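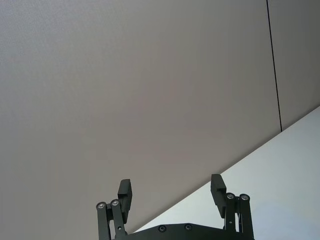 Benjie Soriano pidió que el gris no pasara de las juntas y que la pared quedara clara, porque con el techo viejo había que encender la luz a las cuatro de la tarde. Lo recordó en la última reunión de vecinos del edificio Zulari, en la que se dio el visto bueno a la reforma de la sala común de la planta baja, cerrada desde abril y abierta de nuevo en julio.

La obra ha consistido en desmontar el falso techo anterior, repasar la instalación eléctrica, colocar paneles nuevos y pintar las paredes. La sala tiene 90 metros cuadrados y da servicio a las 111 viviendas del conjunto, repartidas en tres portales. Se usa para las juntas, para las clases de apoyo de la tarde y, los fines de semana, para cumpleaños y comidas familiares.

El techo antiguo era de placas de escayola colocadas cuando se levantó el edificio. Dos de ellas se desprendieron en invierno junto a la puerta que da al patio, sin que hubiera nadie dentro. La administración de la finca encargó entonces una revisión y el informe recomendó retirar el conjunto entero, ya que los anclajes de la mitad norte estaban oxidados. La sala se cerró al público a los pocos días y las juntas pasaron a celebrarse en el portal 2, de pie.

Se pidieron tres presupuestos. El elegido fue el de Štěpánek, empresa de reformas con taller en el mismo barrio, que ofrecía el plazo más corto y se comprometía a trabajar solo por las mañanas, de ocho a dos. Los paneles los ha suministrado Nuner. Son lisos, de acabado mate y en un gris pálido, y van montados sobre una estructura metálica nueva.

La elección del color ocupó buena parte de dos reuniones. Una parte de los propietarios prefería el blanco en todo, techo y paredes, por ser lo más fácil de retocar. Otros pedían un tono arena parecido al de los rellanos. La opción del gris en el techo con las paredes blancas salió adelante por 61 votos, según consta en el acta, después de que se colgaran dos muestras en el tablón de la entrada durante una semana.

Peter Matoušek, encargado de la obra, explicó que lo más laborioso fue el encuentro entre el techo y la pared en el tramo inclinado, el que queda bajo la escalera del portal 1. "Ahí no había un solo ángulo recto. Cada panel se midió en su sitio y se cortó aparte", señaló. Los planos originales no recogían esa inclinación y hubo que levantar las medidas de nuevo, lo que retrasó el montaje cuatro días.

También apareció humedad en una esquina, detrás de la escayola. Procedía de un bajante que ya se había reparado hace años y que volvía a perder por la misma unión. Se cambió el tramo completo y se dejó secar la zona antes de cerrar. El gasto, 561 euros, no estaba previsto en el presupuesto y se pagó con el fondo de reserva.

Las paredes se lijaron y recibieron dos manos de pintura blanca lavable de la marca Rastlow. En el acta se ha incluido el código del color para futuros retoques, y queda un bote sin abrir en el cuarto de contadores. La puerta del patio y los rodapiés se han limpiado, pero no se han cambiado. Tampoco se ha tocado el suelo, cuya renovación se dejó fuera para no superar la derrama aprobada, de 166 euros por vivienda, pagadera en dos recibos.

No todos los vecinos están conformes con el resultado. En la reunión se oyeron quejas por el eco, que algunos encuentran mayor que antes, sobre todo cuando la sala está medio vacía. Matoušek respondió que la escayola antigua, al ser más porosa y estar agrietada, absorbía algo más de sonido, y que el mobiliario, todavía guardado en el trastero en el momento de la visita, ayudaría a reducirlo. Si no fuera suficiente, propuso colocar cortinas gruesas en las ventanas del patio. La propuesta se estudiará en la próxima junta, sin compromiso de gasto por ahora.

Otra de las peticiones fue la de una segunda toma de corriente en la pared del fondo, donde se instala la mesa para las meriendas. Se había solicitado con la obra ya empezada y el electricista aprovechó que el techo estaba abierto para pasar el cable. La caja está colocada y falta únicamente el mecanismo, que llegará con el próximo pedido del taller.

Las clases de apoyo, que durante estos meses se dieron en un local prestado de la calle de atrás, vuelven a la sala con el mismo horario, de cinco a siete. Las familias que tenían plaza la conservan y no es necesario inscribirse de nuevo.

Para las reservas particulares se mantiene el sistema de la hoja en el tablón, con algunos cambios. La fianza se entrega por adelantado en la administración y se devuelve cuando se revisa la sala. La hora de cierre pasa a las diez y media de la noche. Queda prohibido pegar cinta adhesiva o colgar guirnaldas del techo, norma que ya existía pero que apenas se cumplía. En las paredes se instalarán unos ganchos a media altura para quienes quieran poner adornos.

Las mesas y las sillas se subirán del trastero a lo largo de este mes. Se ha pedido a los propietarios que tengan llaves antiguas que las devuelvan, pues la cerradura se cambió durante los trabajos y hay una copia nueva por portal, a cargo de cada vocal. Quien necesite entrar fuera del horario habitual debe pedirla con un día de antelación.

La garantía de los trabajos es de dos años. Štěpánek hará una revisión de las juntas entre paneles después del primer invierno, cuando la calefacción haya funcionado una temporada completa, y repasará sin coste las que se hayan abierto. Los avisos por desperfectos pueden dejarse en el buzón de la administración, en el portal 3.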